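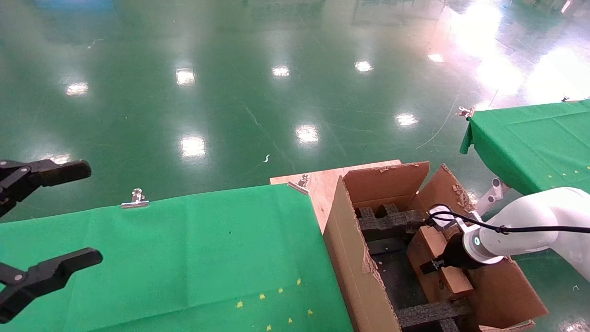

Cloth clipped at the far edge and at the far right corner. Floor not yet swept.

Penutcombe workroom – table surfaces, floor and packing
Page last changed June 17, 2019

This page sets out the surfaces in the Penutcombe workroom, for the benefit of the Drondton and Ilow sites, which are fitting out similar rooms. Notes are by Teresa Azevedo. Cloth and floor specifications were checked by Albertina Neves against the Gouveia purchase list.

Table covering. Bright green fabric, cut with an overhang of 200 mm and held with silver metal binder clips. Clips go on with the jaw flat to the cloth. Tape was tried in the first fit-out and left residue on the table edge, so it is no longer ordered. Shallow folds from storage are acceptable; a long crease should be pressed out before the cloth is next used. The small yellow marks near the lower right of the cloth stay where they are and are not to be brushed or sponged.

Floor. Glossy green finish, same colour family as the cloth. The gloss is higher than we would choose again – overhead lights reflect strongly, and pale scraps are hard to pick out inside the glare. Sweep across the direction of the lights, then check from the opposite side of the room. Fine straight scratches are surface wear and do not need reporting. Anything that catches a fingernail does.

Boxes. Brown corrugated cardboard, stock line 387, supplied flat in bundles of 20. Flaps are left raised during packing and folded only once the contents have been checked against the sheet. Boxes may stand on bare wood or on cloth. If the cloth reaches only part of the tabletop, keep it to the front.
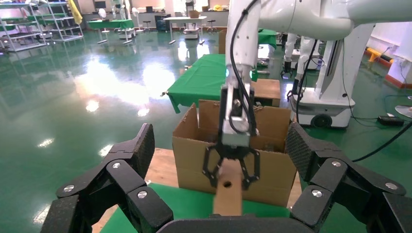 Tan wooden block, drilled with a round hole, upright in front of an open box. Green-covered table behind.

Blocks are entered on the sheet by length, then by hole diameter. Cloth offcuts go back to Gouveia with the empty bundles. Colour samples for the floor finish are held at Ilow, drawer 128.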